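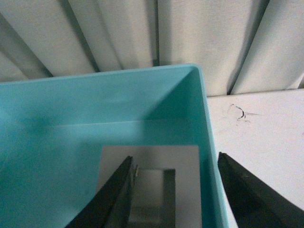
The turquoise bin.

On Saturday I went to my first charity swim. It was at the lake in Stustel, and the money was for the children's swimming club there, which needs a new changing room. I am not a strong swimmer, so I chose the short course, 400 metres. My number was 101 and it was written on my hand with a thick pen. I can still read it today.

The water was colder than I had expected. In the first minutes I could not breathe well, and I thought to go back. Then a lady in a yellow cap passed me very slowly and said good morning, and after this I was ashamed and continued. I arrived almost last — but I arrived, and people were clapping for me as if I had won something.

Afterwards the bakery Avcı gave soup and bread to all swimmers. I took 2 bowls. My colleagues at Hotier had promised me money for every metre, and together with what my neighbours gave I could bring 643 euros to the club. For me it is a lot.

Next year they want to add a longer course, up to the old boathouse. I have already started going to the pool before work, at half past six.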